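Sorting Out the Everyday Dishes

October 14, 2021

The upper cabinet to the left of our sink has been a problem since we moved in. It has 3 shelves, the middle one is warped, and anything on the top one needs a step stool. For most of this year I just worked around it. Then in May a bowl slid out when I opened the door and broke on the counter, and I told myself I would deal with it before the end of summer. It is now fall, so I am a little late.

The plan was simple enough. Take everything out, decide what we use on a normal day, and find a way to store those things on the counter or on the low shelf where a person can reach them. Everything else goes up high or out the door.

I started with the mugs. We had 16 of them. I drink coffee out of the same two every week and so does everyone else in this house, so most of the rest went into a box. A few were chipped at the rim and those went in the trash. One was from the Lulteck office, where I worked for a while right after college, and I kept it for pencils.

The mugs that stayed needed somewhere to hang. I had looked at hooks under the cabinet, but the bottom panel is thin and I did not trust it with screws. A mug tree was the easy answer. I got one from Clemik with a square base, after trying a round one that rocked every time I pulled a mug off one side. The square one stays put. If you buy one, check how far apart the pegs are — a wide mug with a big handle will knock into its neighbor if they sit too close together.

Plates were harder. We have never owned a matching set. The oldest ones date from 2000, when my parents gave me whatever they had extra, and the others came in ones and twos from thrift stores and the housewares place on Curkport Road. They are all slightly different sizes. Stacked up, the big ones end up on the bottom and the small ones on top, and the plate I want is always in the middle.

So I spread part of it out on a brown mat on the table and tried different ways of standing things up.

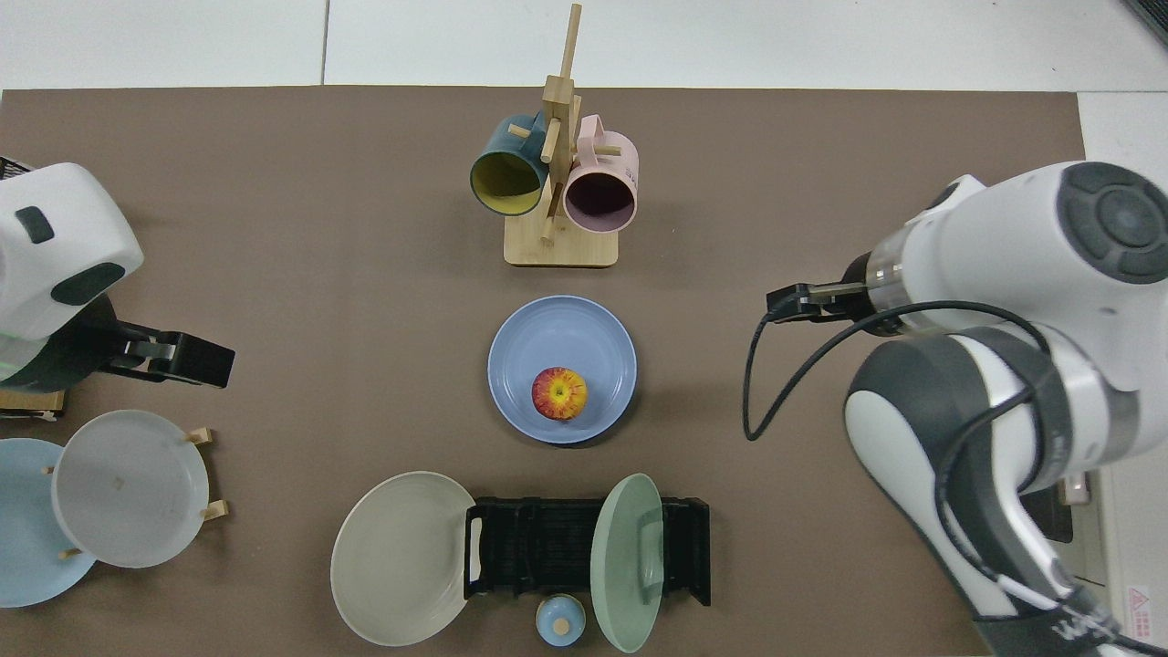
Trying out the mug tree, the dish rack and the plate stand before anything goes back in the kitchen.

The wooden stand with the pegs works well for plates that are in use all the time. You lift one out without touching the other. It does take up more room front to back than I thought it would, and on our counter it has to go sideways, next to the toaster.

The black dish rack was already ours. I had been using it only for drying, but the slots will hold plates fine as storage too, and the handles on the ends make it easy to carry the whole thing over to the table. The sage-green plate went in there. The large beige-gray plate is going back to the low shelf, lying flat, and I am fine with that. It comes out for roasts and for company and the rest of the time it can have other things sitting on it.

The little light-blue container with the lid is going to be for sugar. We have been keeping sugar in the bag with a clothespin on it, and I was tired of sweeping up after it. I have not decided about salt yet. There is a salt cellar by Chatzigeorgiou that I have been looking at in the shop downtown, but it costs more than I want to pay for something that holds salt.

Putting it all back took about 2 hours, and most of that was wiping shelves. I took the warped shelf out completely. With it gone there is enough height for the blender, which used to live on top of the refrigerator and collect dust.

A few things I would do differently. I would measure the counter first, because I ended up moving the knife block and the toaster more than once. I would also put down shelf liner while the cabinet was empty. I remembered the liner after everything was back inside, and I was not going to take it all out again — it can wait until spring.

The box of mugs is by the front door and goes to the thrift store on my next trip. The next cabinet is the one with the food containers and lids. I opened it this morning, looked at it, and closed it again.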